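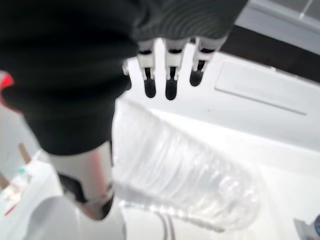
One reader wrote in to ask whether we throw away the recordings in which the hand drops the object. We don't, and the question comes up often enough that it now has its own entry further down. The other entries cover what people ask before they sign up for a recording shift at Skotholm, or before they request the recordings for their own work.

Page last updated 2/5/20.

What is the Prorno collection?

Prorno is a set of recorded hand tasks, gathered to train a system that picks up and moves common household objects. Each recording holds the video from the wrist camera, the position of every finger joint, and the commands the operator sent. We call one complete recording an example.

What counts as one example?

One attempt at one task, from the moment the operator presses the pedal to the moment they press it again. If the task is "stand the bottle up," the example ends when the bottle is standing and the hand has let go, or when the operator gives up. Two attempts in a row are two examples, even if nothing on the table was reset between them.

How many examples do you need for a task?

The target is 200 per task. We picked that number after the first round, when tasks with fewer examples gave results that changed a lot depending on which recordings we held back for testing. Some tasks will need more. Clear plastic objects are the likely candidates.

Why so much work on bottles?

A clear bottle is hard for the camera. It picks up highlights from the lamps, the table shows through it, and its outline can be difficult to find on a white surface. It also rolls when it is lying down and gives way when squeezed. The people who plan to use the system asked for bottles early on, so we started there.

Are the bottles full or empty?

Both, depending on the task sheet. The sheet says which one to use, and the operator enters it in the log before starting. Please don't guess from the video later. It is easy to get wrong with clear water in a clear bottle, and a wrong entry is worse than a blank one.

Do you keep failed attempts?

Yes. A drop, a slip or a missed grasp is marked "failed" and stored with the rest. The system learns its movements from the successful examples only, but the failed ones are used to train a separate check that decides when to stop and try again. The only recordings we delete are the ones where the equipment was at fault, such as a frozen camera or a lost joint reading.

Should I make my movements as clean as possible?

Work at a comfortable speed and don't rehearse. Small corrections are useful – if the thumb lands too low and you shift it, leave that in. What we do ask is that you avoid long pauses. A hand that sits still for several seconds teaches the system to sit still.

Can I put the object in the same place every time?

No. Early on, operators got into the habit of setting the bottle down in the same spot, pointing the same way, and the trained system could do very little with a bottle turned the other way. The task sheet now lists 18 starting positions. Go through them in the order given, then start again from the top.

Does the table have to be cleared first?

Only if the sheet says so. Some tasks are recorded with other items nearby, and those should stay where they are. Cables should be kept out of the path of the hand. If a cable moves during an example, finish the attempt and add a note.

How long is a shift?

Two hours, with a break in the middle. Operators work in pairs. One controls the hand and the other resets the object and keeps the log, and they trade places after the break. We tried longer shifts in November and the share of failed attempts went up toward the end.

Do I need experience?

No. New operators get a practice session with a soft block before moving on to anything that rolls. Most people are ready to record on their second visit. You will need to be able to stand for part of the shift and to use a foot pedal.

Who checks the recordings?

Every example goes through Cleno, our review tool, which flags missing data and odd jumps in the finger positions. A person then watches the flagged ones, plus a sample of those that passed. If you see "returned" next to one of your examples, read the note and record that starting position again.

What is Morris?

Morris is the storage server. Recordings are copied to it at the end of each shift. The copy takes a while, so leave the recording computer on until the status line reads "done." If there are fewer than 4 gigabytes free on the computer when you arrive, run the copy before you record anything.

Can I use the recordings in my own project?

Yes, for teaching and research. Send a short note saying which tasks you want and what you plan to do with them. Requests for single tasks are usually handled the same week. Requests for the full set take longer, and you will need to supply your own drive.

I found a mislabeled example. Where do I report it?

Use the report form in Cleno and include the example number. If you don't have an account, send the number to the Skotholm desk and we will enter it for you.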